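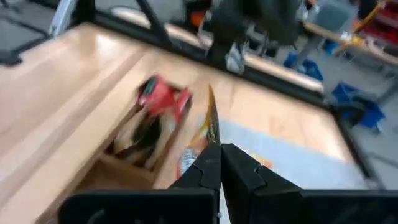 Snack duty at Danora, with the gripper on the wrapper.

I pack hospitality boxes for a living (tea, biscuits, the odd bag of crisps) and since June I've shared the job with a pair of black arms. People keep asking if I hate them. I don't! But I do have a few things to say.

Danora does 359 boxes on a good day. When it was only us, my shoulders knew about every single one by teatime. Now the arms take the plain fills and I get the fiddly orders, the complaints and the "can we have it without the strawberry" calls. My shoulders are delighted. My head is knackered, and my pay slip hasn't noticed any difference.

Then there's the talking. Packing tea next to someone for two years, you hear about their divorce, their dog, their mum's hip. Minding an arm while it hovers over the Vanilla Cinnamon & Apple is a quieter sort of shift, and I miss the racket.

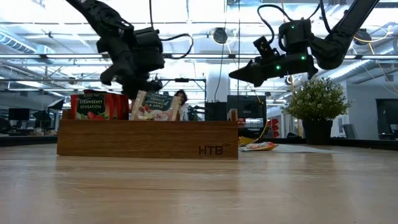 Who gets the easy bits?

My real grumble is that the easy jobs were our rest. A tray of plain fills was where you drifted off for ten minutes after a rotten phone call. Hand all of those to a machine and what's left is solid concentration from eight till four, so give us longer breaks, or more money, or ideally both.
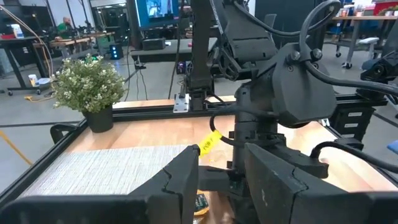
Chae-won Geum reckons I've gone soft about the old days: plain fills wrecked her wrists at Brireck, she'd never go back to them, and if the quiet bothers me I could always bring a radio.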